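Robot chore questions, answered by someone who still does her own laundry

I write a small blog about home gadgets, and since I started covering household robots my inbox has been the same dozen questions over and over. So I've put them all on one page. I update it when something changes, and the last big rewrite was in November.

Can I buy a robot that does my housework?

Not all of it, no. You can buy a machine that vacuums, one that mops, one that cuts the grass and one that cleans windows if you're brave about heights. Each does its one job, and some do it really well! What you can't get yet is one thing that walks into a messy kitchen at 7 in the evening and sorts it out. I'd love that. I'd pay silly money for that.

But I saw a video of one emptying a dishwasher?

Me too, I've watched it more times than I'd like to admit. Two things to check with any robot video: is it sped up (look for a tiny "4x" in the corner), and is a person steering it from the next room? Neither one is cheating as long as they say so. It just means the robot isn't doing your dishes on its own next week.

What about shops and workshops? Aren't they way ahead?

In some ways, yes. A machine that puts the same box on the same pallet all day has been around for ages. My cousin's old workplace, a packing shop called Hollero, had one arm that stacked 84 cartons before anybody had to go near it. Then a carton came in with a crushed corner and the whole line stopped. Tidy, repeated work suits machines, and surprises don't. My house is pretty much all surprises.

Which chores are closest?

My own guess, in order: floors (done, mostly), wiping flat surfaces, moving things from one spot to another, loading a dishwasher if the plates are friendly. Then a big gap. Then laundry, making a bed with the covers on straight, and cleaning behind the toilet, where I don't expect help in my lifetime.

Why is laundry so hard? My kid can fold a towel.

Your kid has two hands full of nerves and years of practice with blankets! A mug is the same shape every time you pick it up. A towel isn't. It flops and bunches, it hides its own corners, and a fold can look exactly like an edge until you pull on it. Thick, fuzzy cloth is a pain in a different way from thin cloth, as the layers can cling and you pick up two when you wanted one. Most of the work is in finding a corner and keeping hold of it while you go after the next.

So do they fold with one arm or two?

Two is the usual way, and I can see why. Try folding a blanket one-handed on your kitchen table and tell me how it went. I managed it in 49 seconds and it looked like a sleeping cat. With two grippers, one can hold a corner up while the other works lower down on the cloth.

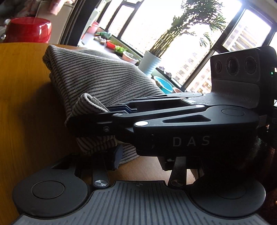

Stripes ought to help a bit, I think, since the lines bend wherever the cloth bends and that gives a camera something to follow. A plain black T-shirt in a dim bedroom must be horrible. Daylight is a mixed blessing too - lovely for seeing texture, less lovely when there's a bright window right behind whatever you're trying to look at.

Do fingers matter, or would any clamp do?

They matter a lot. Pinch too softly and the cloth slides out, pinch too hard and you can mark it or drag the whole pile along. Two flat-ish jaws will get you surprisingly far with cloth. Buttons, zippers and anything inside out are another story.

What would one cost me?

I don't know, and I'm wary of people who say they do. My own line is 3000 dollars, and for that I want towels, T-shirts and pillowcases, with no babysitting. Socks can stay my job. (I have 13 odd ones in a drawer right now, so maybe I shouldn't be trusted with them either.)

Should I wait before buying a robot vacuum?

Nope. If you want clean floors, get one now. Mine is called Zara, she eats phone chargers, and I wouldn't give her back.

Will you test a folding robot when one comes out?

The minute someone lends me one, yes. I've got a basket ready. Until then, send me your questions through the contact form and I'll add the good ones here.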